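3.2 세척솔의 형태 기술과 분류 기준

품목 카드는 2018년 12월까지 온돈(Ondon) 지역의 가정에서 작성된 것을 대상으로 하였다. 전체 1290장 가운데 품목명과 형태 기술이 모두 채워진 1090장을 분석에 사용하였고, 나머지는 형태란이 비어 있거나 한 장에 여러 물건이 섞여 적혀 있어 제외하였다. 참여 가구는 300가구이며, 가구당 카드 수에는 제한을 두지 않았다. 카드의 양식은 플리도스홀름(Flidosholm) 생활용품 조사에서 쓰인 것을 우리말로 옮긴 뒤 재질란과 손잡이란을 분리하여 다시 만들었다.

분류에서 가장 먼저 부딪힌 문제는 이름이었다. 같은 모양의 물건이 카드에 따라 '솔', '수세미', '병솔', '틈새솔', '닦는 것' 등으로 적혀 있었다. 응답자는 물건의 생김새보다 그것을 쓰는 자리를 기준으로 이름을 붙이는 경향이 있었고, 한 집에서 주방솔이라고 부르는 것을 다른 집에서는 욕실솔이라고 불렀다. 따라서 이 절에서는 응답자가 적은 이름을 별도의 항목으로 보존하되 분류에는 쓰지 않고, 닦는 면의 재료와 머리의 윤곽, 손잡이와 머리가 만나는 방식만으로 유형을 정하였다.

닦는 면의 재료는 솔모, 스펀지, 천, 기타로 나누었다. 솔모에는 식물성 섬유와 합성 섬유가 모두 포함된다. 눈으로만 보아서는 둘을 구별하기 어려운 경우가 많으므로 재료의 종류를 확정하지 않고 색과 뻣뻣한 정도만 적도록 하였다. 야자 섬유처럼 보이는 적갈색 솔모도 포장이나 표시로 확인되지 않으면 '적갈색, 뻣뻣함'으로만 기록하였다. 색은 솔모 끝과 안쪽이 다르게 보이는 일이 잦아 두 곳을 따로 적었다.

머리의 윤곽은 판형, 원통형, 고리형으로 구분하였다. 판형은 평평한 바탕에 솔모가 한 방향으로 서 있는 것, 원통형은 중심축 둘레로 솔모가 뻗은 것이다. 고리형은 솔모 다발이 굽어 그 양 끝이 손잡이 쪽에서 만나는 것으로, 가운데에 빈 곳이 남는다. 처음에는 고리형을 원통형의 하위 유형으로 두었으나, 빈 곳의 유무가 닦을 수 있는 물건의 모양과 관계된다고 판단하여 독립된 유형으로 옮겼다(그림 1).
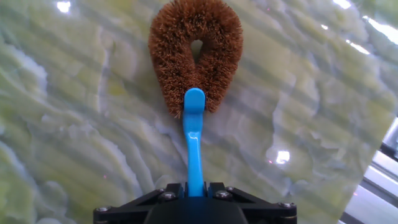

그림 1. 고리형 세척솔의 머리와 손잡이. 적갈색 솔모의 두 끝이 하늘색 플라스틱 손잡이 위쪽에서 만난다.

고리형에서는 기록해야 할 지점이 판형보다 많다. 그림 1의 솔을 기준으로 하면 윤곽은 위쪽이 넓고 둥글며 손잡이로 갈수록 좁아지고, 가운데의 빈 곳은 폭이 좁다. 두 끝의 길이도 같지 않아 왼쪽 끝이 조금 더 아래까지 내려오며 그 밑으로 섬유 몇 가닥이 삐져나와 있다. 이런 차이가 제작할 때 생긴 것인지 사용 중에 생긴 것인지는 형태만으로 판정할 수 없으므로, 카드에는 '끝 길이 다름'이라고만 적고 마모 항목에는 표시하지 않았다. 마모는 응답자가 사용 기간과 사용 장소를 함께 적은 경우에만 따로 집계하였다.

손잡이와 머리의 접합부는 노출형과 덮개형으로 나누었다. 노출형은 솔모나 심이 손잡이 속으로 들어가는 자리가 그대로 드러나는 것이고, 덮개형은 손잡이의 일부가 그 자리를 가리는 것이다. 그림 1의 손잡이는 둥근 돌출부가 두 솔모 끝이 만나는 자리를 덮고 있어 덮개형에 넣었다. 손잡이 길이는 덮개의 아래쪽부터 재었으며, 목 부분이 좁아졌다가 다시 넓어지는 손잡이는 가장 좁은 곳과 가장 넓은 곳의 폭을 모두 기록하였다. 걸이 구멍이 있는지도 함께 적었는데, 이 항목은 보관 방식을 다루는 5절에서 사용한다.

3.3 스펀지형과의 경계

스펀지를 쓴 도구를 솔로 볼 것인가에 대해서는 선행 분류들의 처리가 서로 다르다. 다으델렌(Dağdelen)의 품목표는 손잡이가 달린 것을 모두 솔에 넣고, 플랄덴(Flalden) 목록은 닦는 면의 재료를 우선하여 스펀지를 별도의 부문으로 뺀다. 두 방식 모두 장단점이 있다. 앞의 방식을 따르면 손에 쥐는 동작이 비슷한 도구가 한곳에 모이지만 닦는 면의 성질이 섞인다. 뒤의 방식에서는 재료가 분명해지는 대신, 응답자가 솔 대신 쓰는 도구가 표에서 멀리 떨어지게 된다. 본 연구에서는 손잡이의 유무를 상위 기준으로, 닦는 면의 재료를 하위 기준으로 두었다.
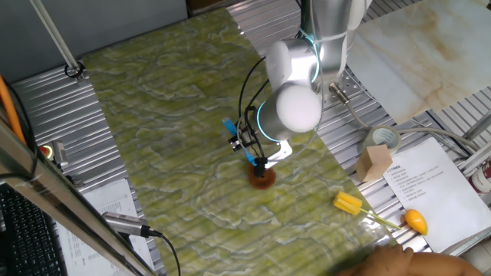 하위 기준을 적용할 때에는 닦는 면의 개수와 배치를 함께 보았다. 스펀지가 한 덩어리인 것과 여러 조각으로 나뉜 것은 닿는 면이 다르므로 같은 칸에 넣지 않았다. 녹색 대리석 무늬 깔개 위에 놓인 노란 스펀지솔은 직사각형 스펀지 두 개에 가느다란 녹색 손잡이가 달린 것으로, 본 분류에서는 '손잡이 있음, 스펀지, 분할'에 해당한다. 그림 1의 솔과는 상위 칸이 같고 하위 칸에서 갈라진다. 손잡이의 굵기는 이 단계에서 고려하지 않았다. 가는 손잡이와 굵은 손잡이를 나누면 칸의 수가 크게 늘어나는 데 비해 응답자의 사용 장소 기록과는 뚜렷한 관계가 보이지 않았다.

분류 작업은 2명이 따로 진행한 뒤 결과를 맞추어 보았다. 판형과 원통형에서는 판정이 갈리는 일이 드물었다. 의견이 자주 나뉜 것은 스펀지와 솔모가 한 머리에 같이 붙은 도구였고, 카드에 적힌 설명이 짧을수록 판정이 어려웠다. 이러한 경우에는 응답자가 먼저 적은 재료를 하위 기준으로 삼고 다른 재료는 비고란에 옮겼다. 비고란의 내용은 빈도 계산에 넣지 않았다.

색은 유형을 정하는 데 쓰지 않았으나 모든 카드에 남겼다. 예비 조사를 한 1월에 여러 응답자가 주방용과 욕실용을 손잡이 색으로 구별한다고 답하였고, 같은 모양의 도구를 색만 달리하여 갖춘 집도 있었다. 손잡이와 닦는 면의 색이 다르면 손잡이 색을 먼저 적었으며, 색 이름은 응답자의 표현을 그대로 두고 집계할 때에만 계열별로 묶었다. '하늘색'과 '파란색'은 파랑 계열로, '연두색'과 '녹색'은 초록 계열로 합쳤다. 투명한 손잡이는 계열을 정하지 않고 따로 두었다.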